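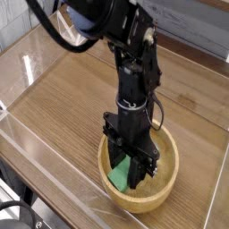
Smits thinks we should send the kit back before the trial runs out and put the money into a second-hand arm with proper documentation. That came in at breakfast, as a reply to my last entry, and it got two thumbs up from the rest of the group, so I guess I'm the defense attorney for the Flustbridge kit now. Fine! Let me get my notes in order.

14th April

Third long session with the Flustbridge arm and the parallel gripper that ships with it. I wanted to spend the whole time on soft stuff in the bowl, foam block first, because the sales page makes such a fuss about "gentle handling right out of the box" and I hadn't tested a word of it. Rigid parts went OK back in January with the loaner gripper (see that entry, I'm not copying it all over again).

Setup: factory finger pads, default home position, speed at 19 percent. I tried it faster for a bit and didn't like how the forearm settled at the end of the move, so I went back down. Grip force on the slider goes 0 to 100, no units anywhere, which drives me up the wall. 100 what? I wrote to Flustbridge support and got a very friendly message with a link to the page I was asking about.

Anyway, the block. Green foam, light as anything, and the bowl is a mean place to pick from. The wall slopes, so the block ends up tilted and leaning on the side, and the fingers have to come down inside the rim without bumping it. Straight-down approach works best. I'd been coming in at a slant (habit from the old arm) and kept clipping the rim with the finger that travels in front. Once I made the path vertical for the last stretch the clipping stopped.

Force at 5 is plenty for the foam. At 2 it closes, looks like it has it, and then the block slides out on the lift. Above that it squashes the foam so much that the fingers nearly meet, and then the software decides it has missed and opens again. So there's a usable window, it's just squeezed into the bottom end of the slider. Would it kill them to stretch that out?

Stuff I liked:
The wrist clamp ring. I could loosen it, turn the gripper, and tighten it again with one hand still on the laptop.
Teaching by hand. You push the arm where you want it, hit save, done. I was grinning like a kid the first time.
Screws on the mounting plate are all out in the open, no digging.

Stuff I didn't:
That thin wire down the forearm. It hangs in a loose curve and the slack gets close to the bowl rim when the arm is low. Needs a clip or a bit of spiral wrap. The manual has nothing on it.
The app forgets the force setting whenever you change programs. Lost a good chunk of the afternoon to that before I caught on.
Replacement finger pads only come in a bundle with a calibration plate we already own.

Now the Jultura question, since Smits brought it up. Jultura sells a service plan for these arms, with remote tuning, a parts shelf, and a person on the phone. Their nearest depot is in Gastthorpe, so parts could be here pretty fast. I asked for a quote and they want us on a yearly contract, no month-to-month. I don't think we use the arm enough for that, and most of what bugged me today is software they can't touch anyway. I'd skip it for now and ask again if something breaks.

My vote is still keep the kit. The used arm would be stiffer, sure, but somebody would have to write the gripper code from scratch and I have a feeling I know who. Happy to be outvoted after everybody has had a turn at the bowl.

To do:
Tie up the wire.
Save the vertical approach as its own program, force 5, and put the number in the file name so the app can't lose it on us.
Try the soft pads from the drawer if they fit the fingers.
Something slippery next, maybe a plastic lid.
Ask Flustbridge about the slider again, less politely.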